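Wirkilix Tableware Demonstration Set

Hand-held gripper recordings for manipulation research
Supplied by Brelach

Wirkilix is a set of 197 recorded demonstrations of household crockery being handled with a two-finger gripper. It is meant for groups training policies from human demonstration who need material from ordinary dining tables as well as lab benches.

Each recording is taken from the gripper's own viewpoint, with both fingers in view. Plates, bowls and metal dishes are picked up by the rim, turned and put down among other things on the table.
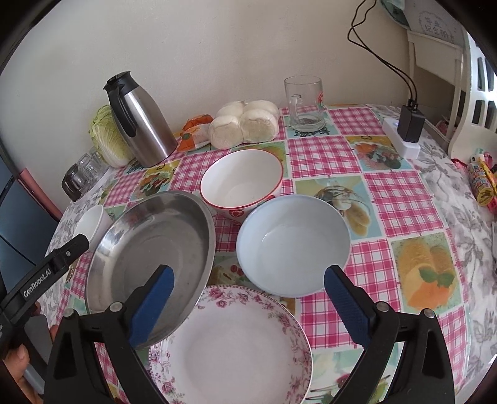 The Bradwood method sorts recordings by type of grasp before training. Rim grasps on thin metal and rim grasps on china are kept as separate groups, and the policy sees an equal share of each. In our trials with the Myung arm, a policy trained this way completed 110 more placements than one trained on the same recordings unsorted. Shiny dishes gained most. Small cups showed little change.

What you get
Full set of recordings with finger opening and wrist position
Grasp labels, checked by 2 annotators
Training settings used in our trials
Written report of results, including failed grasps

Version 2 released January 15, 2021. Licences are per research group. Contact Brelach for a quote or a short sample.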